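Vanmont left back situation
Forum > First Team

plaseck_end
So is anyone else worried? We let the old left back go in November and now the only cover is a kid with 125 minutes all season. I like him, he's quick and he crosses early, but Plaseck away is not the place to find out if he can defend!

Kasa30
He's fine. You're all panicking over one bad half. Watch him track back against Masri, he won everything in the air.

plaseck_end
I did watch it (I was one of the 400 in the away end, thanks) and their winger went past him for fun until he came off with 15 to play.

northstandmoaner
Have to disagree with Kasa30. No midfielder was helping him, sure, but his positioning was all over the place. Go three at the back and let him play higher up.

Kasa30
Three at the back with our center halves? No thank you lol

oldboots
I'd start him and give him 30 games before judging anyone. My first season at full back was a horror show and the coach stuck with me. I've kept my gear tidy ever since, black shoes side by side on the lower level of a little white rack, toes out, and I still think like a defender. Play the kid, tell the winger to sit in, and see where we are by spring.

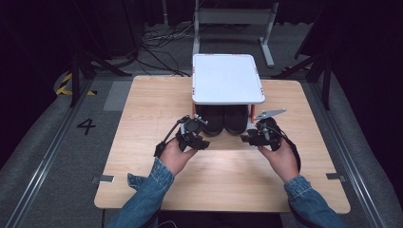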